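Rink Walk-Through, Okell Arena, Preseason
Filled in by Karine Campbell, September

I run this list every year before the first team skate, and then a shorter one each month after. The boxes are the same ones we've always had. The comments are mine, so blame me if they ramble! If you coach one of the youth teams or skate in the adult league, please read at least the parts marked FIX.

1. BOARDS AND GLASS

Boards tight to the ice all the way around: OK
Kick plate smooth, no lifted edges: FIX
The yellow strip has popped up by the visitors' bench door. It's a small lip, but a skate blade will find it (mine did, two seasons ago, and I still hear about it). Screws are on the shelf in the shop.

Glass seated in its posts: OK
I pushed on every panel with both hands and got nothing worse than a rattle behind the north goal. That rattle has been there as long as I've been coming here, and the post is solid, so I'm leaving it at OK and keeping an eye on it.

Netting above glass, no holes: FIX
Two holes, both in the north corner, both big enough for a puck. Please don't tie them up with skate laces again. I know who you are. 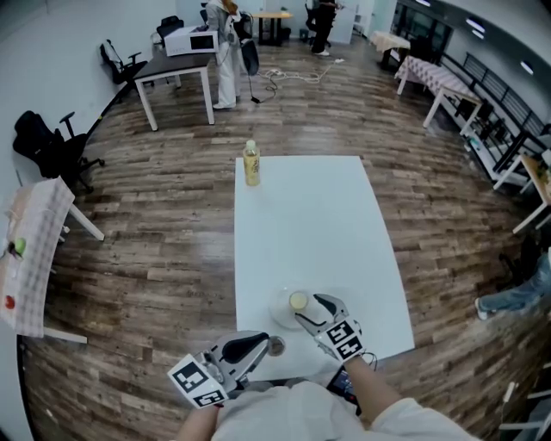
Gates latch on the first try: OK, with a grumble
The home bench gate wants a good slam. I put some grease on the hinge and it's better, but if you're changing lines in a hurry, look back and make sure it shut. A gate swinging open over live ice scares me more than anything else on this page.

2. GOALS

Frames straight, no cracked welds: OK
Pegs hold and release: FIX
The south goal came off when I leaned on it, and I didn't lean very hard. The holes have worn wide, so I'd like them filled and redrilled before anybody shoots on it. Until then, half-ice practices go at the north end only.

Mesh whole and laced to the frame: OK
New Cormier mesh on both goals, and it looks great! Whoever laced it did a lovely job down by the skirt, where I usually lose a whole evening.

3. BENCHES AND PENALTY BOXES

Rubber flooring flat: OK
Stick racks fixed to the wall: OK
Bench free of splinters: FIX
Penalty box, visitors' side. Sandpaper, ten minutes, done. I'd have done it myself but I had the wrong shoes on and the Tunora kids were coming off the ice right then.

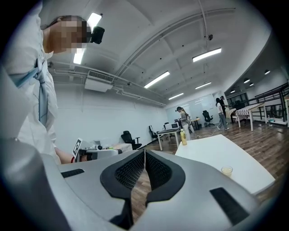 Photo: Okell Arena

Water bottles labeled by player: not checked
Nothing to check until the teams are in. I'll nag you about it next month.

4. ICE SURFACE

Depth even at all marked spots: OK
No ruts or soft patches: OK after second look
I saw a dull area near the blue line and got worried, then went over it on my knees with a flashlight. It was hard all the way across. Probably just a bad flood the night before.

Resurfacer parked behind closed doors during skates: OK
Hour meter on the resurfacer: 3557
I write this one down because the service schedule goes by 500 hours and last year we sailed right past it. Blades were changed while I was there.

5. LOCKER ROOMS

Showers drain: OK in rooms one through six
Room 7: FIX. Slow drain, standing water up to the edge of my boot. Closed for now with a sign on the door. Visiting teams can have room six, and yes, it's the one with the sticky bench.

Lights and exit signs working: OK
Skate mats run from door to ice: FIX
There's a gap where the mat has curled back near the stairs. I taped it down, but tape on wet rubber lasts a week if you're lucky. We need a new section.

6. FIRST AID AND EMERGENCY

Kit stocked and sealed: OK
I opened it, added tape and cold packs, and sealed it back up. Please tell me when you use something. A sticky note is fine.

Defibrillator light showing green: OK
Pads in date: OK
Stretcher path from ice to parking lot clear: FIX
Somebody left the Oltodex shooting trainer folded up right across the back hallway. I love that thing and the goalies hate it, but it can't live there. It goes in the cage behind the scoreboard closet.

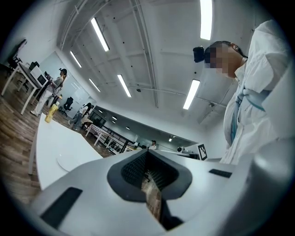
Leaning in for a closer look.

7. STILL OPEN

Netting holes, south goal pegs, room 7 drain, mat by the stairs. The kick plate and the penalty box bench I'm hoping to knock out myself before the first skate. Anyone with a drill and a free evening, come find me at the front desk after 6 p.m. I'll bring the coffee.

Signed: K. Campbell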